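Skeditz bench notes
Jun 28, 2023

Picking up from the argument at stand-up. The claim is that the new grasp planner (Durier, the May branch, not the one on main) is better than the old one in simulation and therefore ready to go on the arm. I spent today trying to believe that and have got about halfway.

What I ran: 1,004 episodes in Darkura, tabletop set, random object poses, same seeds for both planners. Old planner first, then Durier. Everything headless except the few I reopened afterwards to look at.

Result as the summary script prints it: Durier finished 274 of the first 300 with a "success" flag. I stopped reading there and went to see what sets the flag.

It is set when the object centre is more than a threshold above the table at the end of the episode. That is all it is. It does not ask whether the fingers are touching the object, or whether it is the object we asked for. I found 2 episodes where the thing had been wedged up on a basket rim and left there, and both were scored as wins. Two isn't many, but I only found them by scrubbing through logs by hand and I got bored before I got to the end. The old planner is scored by the same rule, so the comparison might survive. The absolute number doesn't, and I'd like us to stop quoting it.

Changed the check to: right object ID, both fingers in contact, held for the last second. Rerun queued overnight for both planners. I am not going to guess the new figure.

Second gripe, collision margins. Durier plans with a smaller margin round the table furniture than the old planner does. It's in the config, anyone can look. A chunk of the "faster approach" result has to be that, and I can't tell how much until both run at the same margin. Set them equal in the overnight job. If Durier is still quicker in the morning I'll say so in here.

Third, perception. There isn't any. The planner in these runs reads poses straight from the simulator. Fine for testing a planner, but the slide says "end to end" and it plainly is not. Nina (our detector, for anyone reading this later) has never been in the loop on this object set. I plugged her in for a short trial after lunch:

– fruit in the open: found, pose jumps about a bit between steps but usable
– fruit inside the basket: found in some views and lost in others. When it's lost the planner keeps using the last pose without complaining, which is a bug in my view. Raised it.
– the drink can: found, but the axis flips end for end. Shouldn't matter for a side grasp, will matter for placing
– cup: handle direction is poor. The planner picks a handle grasp on the strength of it regardless

I also don't trust the lighting. It's the same in every episode because the randomiser was switched off in May to make the renders quicker and never switched back on. So whatever Nina does here, she does under one set of lights. Turned it on again. Renders are slower, tough.

Reopened one layout from the tabletop set to go over the object placement, as the mango in the basket is where I expect the planners to part company. A top-down approach has to get the fingers inside the rim with room to open. On paper there's space. With the margin put back to the old value I'm less sure, and I'd expect a fair few "no plan found" where we currently get a confident answer.

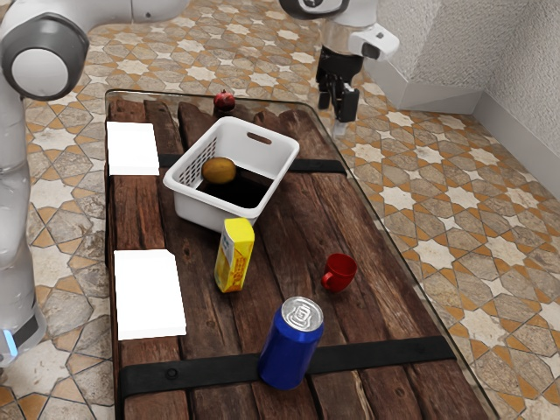 Tabletop layout in Darkura, gripper empty. Pomegranate behind the basket, mango-like fruit in it.

The pomegranate is the other one I'd watch. From this side the basket rim is right in front of it, and Durier likes a low approach. I want to see the swept path for that one plotted before anyone tells me it's clear.

Also the can, the carton and the cup are all in the near half with the basket behind them. Reaching over is a different problem from reaching past, and we lump both under "clutter" in the results table. Would split them.

Small tooling thing: the replay viewer drops contact markers if you open a log from a different build, with no warning. I lost most of an hour thinking the fingers never touched anything. Check the build hash in the header first.

To do:
– compare overnight runs, same margin, new success check
– make stale poses an error
– ask for the slide to say "planner only, known poses"
– no hardware time booked for Durier until the first of those is done

Left the job running on the big machine. Please don't restart it.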